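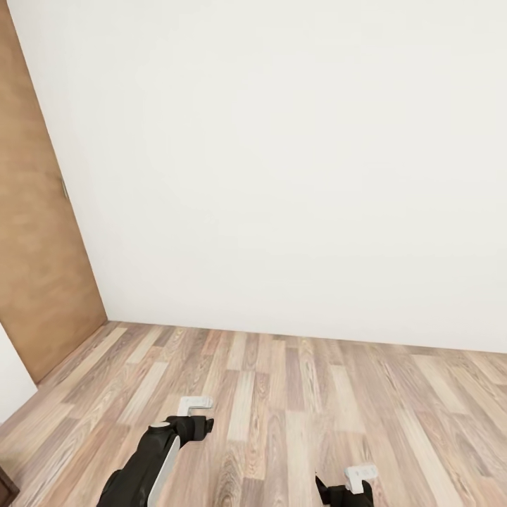
Killian Leclerc had 1,523 tries at opening a door, and he wanted one more before dinner.

"You said that at four," said Pelkonen, without looking up from her noodles.

"At four I didn't know about the shoulder!"

He pulled the headset down and there he was again in the room, the one they called Uvham after the town where his grandmother lived. Off-white wall, plank floor, the tall brown door on his left. He loved that room. He had spent most of April in it, and he knew the dark boards from the light ones the way you know the stairs in your own house. He lifted his hands and the two black arms lifted too, and when he pinched his fingers the little white ones closed. It still made him grin. Every single time!

The job was simple to say. Steken, their learner, was going to watch people drive the arms through a task, over and over, until it could do the task alone. Somebody had to be the people. Pelkonen did drawers and cups, neat as a tailor, and Killian did doors, which he did badly in all sorts of interesting ways (too high, too fast, once backward), and he had come to believe that this was his gift.

"Watch," he said. "I come in low, left arm way out front, right arm tucked back. Then I turn the whole body before I reach. I was reaching first. I've been reaching first all month, and so it's been reaching first."

"You taught it your bad habit."

"I taught it my bad habit! Isn't that wonderful?"

She did put the noodles down then, and rolled her chair over to his monitor.

He turned the body. The wall slid away and the door swung into the middle of his view, with the handle coming in from the side. He reached, slowly, and felt nothing, because there was nothing to feel, only a soft click in the headphones when the fingers closed. He pulled. The door came toward him and he backed up with it, talking the whole way, though the microphone wasn't even on. "Easy, easy, mind the elbow, there you go."

"Save it," said Pelkonen.

He saved it. Then he did it 17 more times, until his arms shook and the noodles were cold, and they loaded the new ones on top of the old and left Steken to train through the night.

In the morning he ran up the stairs with his coat still on. Pelkonen was already there with the test room open. She had picked Sonby, the one with the green door that Steken had never seen.

"Go on, then," she said. "You press it."

He pressed it and sat on his hands. The arms hung still for a second. Then the left one went out front, low, and the right one tucked itself back, and the whole body began to turn.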